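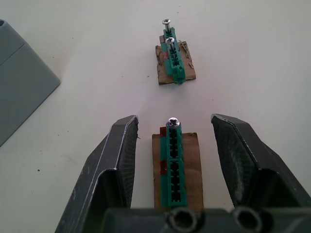
My sister thinks Brurora will be canceled before the fall, and she told me so twice on the phone this morning. Her view is that a show can't lose its lead and its writers in the same summer and still come back. I said they might only be late. She said late was how it went with Crichton, and that one never got an ending.

July 28, 2020. Finished season two of Brurora anyway. Eight episodes, and the last one runs 90 minutes, which is too long. The train part was good. The wedding part I could have done without.

The network's statement from June is still the only thing out. It says filming will start again in Vondmont when it can. The fan board has had 1,881 posts on it since then and I read more of them than I should have. Most people there want the old lead back. A few want a new one - I'm with them, as long as they don't explain it with a coma.

Started Drovevora after supper. Slow, and the sound is bad. The talk show host in it is funny, so I'll give it one more night.

Need to call my sister back about the streaming password. She changed it again.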